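How to Read a Consumer Confidence Report Without Getting Lost

Every month a fresh confidence number lands, and if you're anything like me you see the headline, feel a bit gloomy or a bit cheerful, and move on. Give it ten minutes instead (bring coffee!) and you'll get far more out of it.

Start with the level. In the Harkgate index, anything over 100 means hopeful households outnumber worried ones, so July's 134 was a sunny reading indeed. 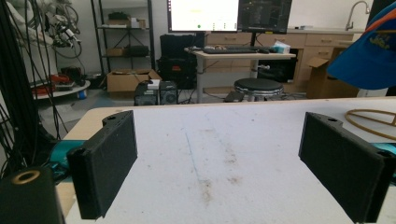

A scuffed white tabletop between two black gripper fingers.

Next, look at the change from the month before, and then from a year before. One month can jump around for all sorts of silly reasons, so I like to jot down three in a row before I get excited.

Then scroll to the small print at the bottom and find the sample size. Harkgate spoke to 3,919 households, which is plenty for the national figure, but only 30 of them were in Plondodville, so please don't read much into that line!

Last of all, check the question on big purchases. It's my favorite, and it's usually on page 18.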